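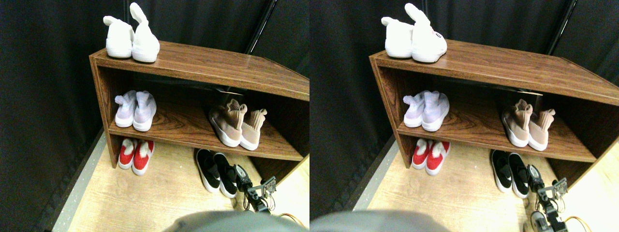
Does feeding both stereo views to the policy really help, or am I fooling myself?

Posted by pairs_and_spares

Hi everyone, long-time reader, first-time poster, so please bear with me while I get the whole story out. I'm working on a shoe-tidying task for my honours project: pick up a pair from the floor, put it on the rack, keep left and right together. We have 1,748 teleoperated episodes, all recorded with a stereo head camera, and I've been following the recipe in the Bavska write-up, where they train on one view and throw the other away.

My supervisor suggested I try both views with a shared encoder. I did, and on our 30 test trials the two-view policy put away five more pairs than the single-view one. I was over the moon for an afternoon! Then a labmate pointed out that most of the difference came from the black and white sneakers on the floor, and hardly any from the slouchy knitted ones, which both policies still squash at the collar. So now I don't know what I've measured. Is it depth? Is it just more pixels? And is 30 trials enough to put in a thesis chapter without blushing?

Anwara Rathnayake

Lovely problem, and I went down the very same path with mugs a few years back, so I have some sympathy. There's a cheap control you can run before you touch the robot again. Train a third policy with the same two-view network, but give it the left view twice. If that one does as well as your stereo policy, your gain is coming from the bigger network or the extra tokens and you can stop talking about depth. If it drops back to the single-view score, you've got something worth writing up.

About the trials: 30 is thin for a gap of five, I'm afraid. When I did mine I ended up at 166 per policy, which took most of March and a great deal of tea, and even then the intervals overlapped a bit on the hardest objects. What helped more than the raw number was matching the starts. Put tape on the floor, lay the shoes down in the same spot and at the same angle for each policy, and shuffle the order the policies run in so battery and lighting drift don't favour one of them. Then you can compare trial by trial, and you get more out of every run.

I'd also report each pair separately. A stiff sole on a pale floor and a soft collar on a shelf are quite different jobs, and an average will hide that from your reader (and from you).

dekkerfan

just use a wrist camera, Dekker did it and stereo made no difference after that

Hodach_bench

I'd be a little careful with the wrist camera advice above, as it changes the question being asked. It may well give you a better robot, but you'd have to re-record everything and you still wouldn't know what the second view was doing.

One thing to add to Anwara's answer: check your cropping. We used the Brolura loader for ages before noticing that its random crop was drawn separately for the left and right views, which scrambles the offset between them, and any depth cue goes with it. Draw the crop once and apply it to both. If yours has been doing this all along, your stereo result was trained with one hand tied behind its back and I'd rerun it before anything else.

pairs_and_spares

Oh dear, just looked, and the crops are separate. Thank you both so much! Retraining tonight, with the left-twice control queued up after it.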